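Kundale bid for Sperling, anyone holding?

Investor Boards > Energy and Resources > Mergers and Offers
Page 1 of 1

gasline_pete
Posted 8/3/24
Kundale has put in an all-cash offer for Sperling at 525 a share. The board says it is "considering the proposal," and that was the whole statement. I have 1000 shares, bought well below that, and I'm trying to decide whether to sell into the market now or wait for the formal document. The price closed a little under the offer, so the market seems to think it gets done. What is everyone else doing?

Marlow77
Holding. The first offer is almost never the last one. Kundale wants the two onshore gas fields and the pipeline share, and there aren't many other ways for them to get that much gas in one purchase. I'd expect them to come back with more before the board recommends anything.

tidewater
I sold this morning. The gap between the price and the offer is small, and if Kundale walks, the stock goes back to where it was in the spring. I don't see the point of sitting there for the last few cents.

Marlow77
It isn't for the last few cents. It's for the higher bid.

tidewater
There is no higher bid. There is one bidder and a board that has been trying to find a buyer for two years. Read the last annual report, the section on funding. They can't pay for the second phase of drilling on their own.

Sarmīte Paju
I followed Sperling for a long time at my old job, so a few points on the numbers.

The reserves figure in Kundale's release is the proved one only. Sperling's own figure includes probable reserves, and it's a lot larger. Both are correct, they measure different things. When Marlow says the bid is cheap, he is using the larger one. When tidewater says it's fair, he is using the smaller one.

The debt matters too. A big piece of it comes due in December, and the lenders have to agree to any change of control. That was a problem in the Lista deal and it held things up for months.

gasline_pete
Thanks, that helps. What happened with Lista in the end? I wasn't in that one.

Sarmīte Paju
It closed, at the original price. The lenders got a fee and a shorter repayment schedule. Holders who waited got the same money as the ones who tendered early, only later.

Marlow77
Lista was a different case. It was mostly offshore and half the wells were near the end of their lives. Sperling's fields haven't peaked. I went through the well data on page 14 of the investor deck and output is still going up at the northern field.

drybrook
Does anyone know if Florketti is interested? They already own part of the pipeline. I read somewhere that they have a right of first refusal on Sperling's share.

Sarmīte Paju
They have a right over the pipeline share if it is sold as an asset. A bid for the whole company doesn't trigger it, at least as I read the agreement. A lawyer might tell you something else.

drybrook
So Florketti would have to bid for all of Sperling to get it.

Sarmīte Paju
Yes, or make a deal with Kundale afterward. The second is more likely, in my opinion.

tidewater
Which brings us back to one bidder.

Marlow77
For now. I have 3827 shares and I'm not selling any at this price. If I'm wrong I'll come back and say so.

okra_and_oil
Small holder here, only 1213 shares. My broker sent a notice saying I don't need to do anything yet. Is that right, or is there some deadline I'm missing?

Sarmīte Paju
That's right. There is no formal offer yet, only a proposal to the board. Once the offer document comes out it will have a closing date and a form. Check your broker's own cutoff too, it's usually a few days earlier than the one printed in the document.

okra_and_oil
OK, will do. Also is the payment taxed as a gain or as a dividend?

tidewater
A cash sale of shares is a gain, if you have one. Ask someone who does your taxes, it depends on how long you've held and what kind of account it's in.

gasline_pete
I think I'll sell half and keep 500 for the document. That way I'm only half wrong whichever of you is right. Will post again when the board says something.

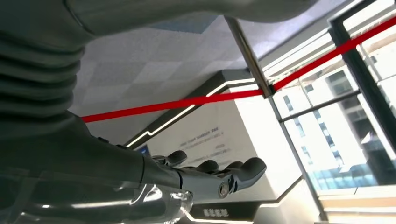 Grey robotic arm and hand, fingers slightly curled.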